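I stopped buying clothes last March and started again this March. A few people asked me to write down how it went, so I'm doing that before I forget the details.

The starting point was a bank statement. I was doing my taxes and went through the card charges for the year, and I added up everything that was clothing or shoes. It came to $1,476. I don't think that's a shocking number for an adult with an office job. What bothered me was that I could only name four or five of the things I'd bought. The rest were in the closet or had already gone to the donation bin, and I couldn't have told you which.

The rules I set were simple. No new clothes, no used clothes, no shoes. Underwear and socks were allowed if something wore through. Gifts were allowed but I couldn't hint. Repairs were allowed and I could pay for them. I didn't set a rule about coats and I should have, as I'll get to.

The first 90 days were the hardest part, mainly out of habit. I used to look at sale emails while I ate lunch. I unsubscribed from most of them in one sitting and then found there were more that only came at the change of season. I also had the Drarnance app on my phone, and that one I kept for far too long, telling myself I was only looking. I filled a cart in May and left it there. They sent me a reminder every few days and then a coupon. I deleted the app in June and stopped thinking about the store within a couple of weeks.

I took everything out of the closet that first month. I did it in the evenings, one category at a time, shirts first. I'd read that you should put the whole lot in one pile, but I have a small bedroom and I need to sleep in it. Pants took the longest. I had three pairs of nearly identical gray ones, bought in different years, and I'd been wearing only the oldest.

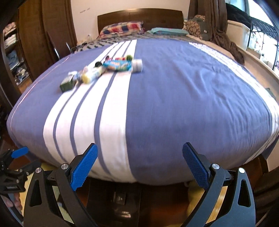
*The blue-violet and white bedspread. Most of the sorting got done on this bed.*

What came out of the sorting was a list of things that were fine except for one problem. A missing button, a hem coming down, a lining torn at the armhole, a zipper that stuck. I had been treating all of those as finished. I'd put them at the back and buy something else.

I can't say I learned to sew properly. My mother could do it and I never paid attention. I learned to put a button on so it stays, to fix a hem by hand, and to close a seam from the inside. Jocelyn Abella, who I used to work with, came over one afternoon and showed me how to finish off a thread without making a big lump on the back. She also told me to stop using such a long piece, and that solved most of my tangles. You want it no longer than your forearm. I had been cutting a yard at a time to save myself rethreading the needle and then spending ten minutes picking out a knot.

The stuff I couldn't do I took to Gatchalian Alterations in Landale. They're in the same strip as the post office, and parking is bad until after 2 p.m. They charged me $15 to replace the zipper on a skirt I'd had since my last job, and they relined a jacket for more than that, which I had to think about. I went ahead. I wore the jacket at least once a week all winter, so I'm satisfied with that decision. They close for lunch and don't put a sign up, so call first.

Shoes were the other big problem. I had one good pair of black flats and wore through the heel tips by August. Stitlow, the shoe repair place, did the tips twice and then told me the sole was going and it wasn't worth a third time. He was right. I went to brown shoes for the rest of the year, and they didn't match half of what I own. If anyone at work cared they kept it to themselves.

Then the coat. The zipper went on my winter coat in November and the fabric around it had worn so thin that Gatchalian's said they couldn't sew a new one in. I layered a sweater and a rain jacket for two weeks. Then the temperature dropped and I bought a coat. It was used, from the church sale, and it was warm. I count it as breaking the rules, my sister doesn't, and we've had this conversation enough times.

I got better at noticing small repairs early. A loose button takes two minutes if you catch it before it falls off. After it falls off you have to find it or match it, and I'm bad at matching. I now keep the sewing things in the bedroom instead of the hall closet and I do the fixing at night before I put clothes away. Most of what I wear to work is dark, so I go through one color much faster than any other.
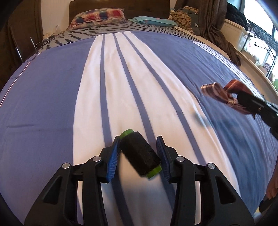
*Black thread, the one color I always run out of.*

Some things I got wrong:

- I shrank a wool sweater in April trying to save the cost of dry cleaning it. It would have been better to wear it a few more times and pay.
- I kept too many "around the house" clothes. I don't need nine old T-shirts to paint in. I don't paint.
- I said yes to a wedding in September without checking whether I had a dress that fit. I wore the one from the last wedding, and some of the same people were there. It was fine.

The money is harder to work out than I expected. I spent less on clothes, clearly, but I also paid for alterations, shoe repair and the coat, and I kept poor records from October on. My best guess is that I saved somewhere over a thousand dollars. Part of it went to the dentist.

Since the year ended I've bought one pair of black flats and a pack of undershirts. I went into the mall in Landale for the shoes and was out again in under half an hour. I haven't put the app back on my phone. I do need a new swimsuit before summer, and I'm going to try on more than one this time.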